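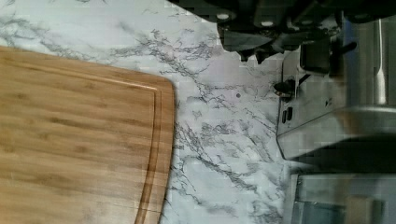
Bamboo board on the counter of the shared kitchen, February.

Hilberg House Residents' Association
Minutes of the February meeting

Present: Rodel Ambrosio (chair), Vlasta Gashi (minutes), Cor De Bruijn, Soledad Ibarra, Mesfin Chala (from 7:20 pm)
Apologies: none received

The meeting was opened at 7:05 pm.

1. Minutes of the previous meeting
The minutes were accepted with one correction. Under point 4 the name of the plumbing firm should be written Karppinen, with two p.

2. Heating on the upper floors
Cor reported that the radiators on the fourth floor are still not warm in the morning. He has written to the managing company, Priridstead, two times and received one answer, in which they ask for the apartment numbers. Soledad remarked that the numbers were already given to them in the autumn. It was agreed that Cor sends the list again and puts Rodel in copy. Karppinen offers to bleed all radiators in the building for 700 dollars. The members want first to know if this work is included in the service contract.

3. Bicycle room
The room is full and several bicycles have flat tires and no label. Mesfin proposed to put a paper tag on every bicycle and to remove the tags which are not signed by the owner after one month. Soledad asked if he means to remove the tags or the bicycles. He means the bicycles. The proposal was accepted with this change. The bicycles without owner will be kept in the basement until summer.

The new lock for the door costs 85 dollars. Approved.

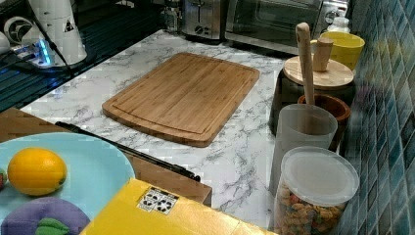
4. Laundry schedule
There was a long discussion. Families with small children would like to reserve more than one time in the week. Vlasta is against this as long as only two machines are working. Cor suggested to leave the evening hours without reservation, so that people who work late can also wash. We will try this until the next meeting. Rodel will hang the new paper sheet, and the old one should please not be used anymore.

5. Noise from the courtyard
The delivery truck for Jultach comes before six in the morning and the driver leaves the engine on. Soledad has spoken with the shop manager, who was friendly but promised nothing. Rodel will write a letter in the name of the association.

6. Money
The balance is 297 dollars before the lock is paid. Mesfin has still to receive 70 dollars for the salt and the two snow shovels. He is asked to give the receipts to Rodel.

7. Other matters
The light in the stairs to the basement goes off too early. Cor will look if the timer can be changed.
Soledad asks that shoes are not left in the hallway on the second floor.

The next meeting will be in the same room at 7 pm. Rodel will announce the day on the board by the mailboxes.

The meeting was closed at 8:40 pm.
Minutes written by Vlasta Gashi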